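Flat Enough: What Laminate Makers Learned From the Warped Tabletop
7/2/21

A laminate tabletop is a sandwich. Decorative paper soaked in melamine resin goes on the outside, brown kraft sheets soaked in phenolic resin go under it, and the pressed sheet is glued to a core, usually particleboard. Each layer takes up and gives off moisture at its own rate. When the two faces of the panel fall out of step, the panel bends.

Hinata Shimada has tested panels at Heffernan, a contract furniture plant in Stanport, for 19 years. Most of the warped tops sent back to her share one fault: the underside was finished with a thinner sheet than the face, or left bare. "The core doesn't care which side people look at," she says. "It moves toward whichever face lets the water through."

The fix is a backer sheet matched to the face in weight and grain direction. It raises the cost of a panel, and for years buyers asked for it to be dropped. Heffernan stopped offering that choice in January, after 13 tops from a single school order came back cupped.
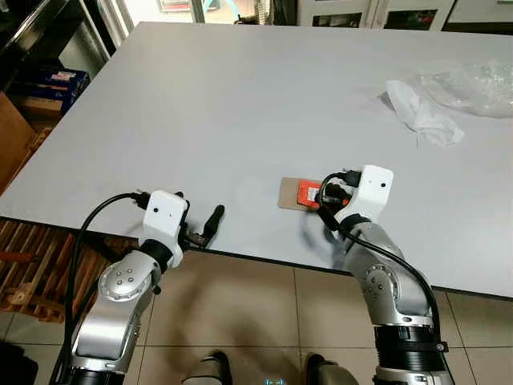

Pale laminate with a dark edge band. Light tops remain the usual choice for large work tables.

Edges are the second weak point. Sawn particleboard is porous, and a spill that sits on a bare edge will swell the core well before it marks the face. Edge banding closes the gap, but only if the glue line is continuous. Kazuhiro Amano, who runs the banding line at Prindbridge, checks adhesive temperature at the roller and again at the panel. A cold panel chills the glue before it wets the chips, and the band peels from the corners inward.

Color matters less than buyers expect. Pale tops hide dust and fine scratches; dark ones show both. Wear resistance depends on the clear overlay, and a white sheet and a black sheet with the same overlay should give similar results on the abrasion wheel.

Storage undoes a good deal of careful work. Panels leaned against a wall take a set within days. Shimada's instructions to installers in Orport call for flat stacking on level supports, a cover sheet on the top panel, and 2 days in the room where the table will be used before any hardware goes in. Screws driven earlier can hold a panel in a shape it would have left on its own -- and the top will fight them through the first heating season.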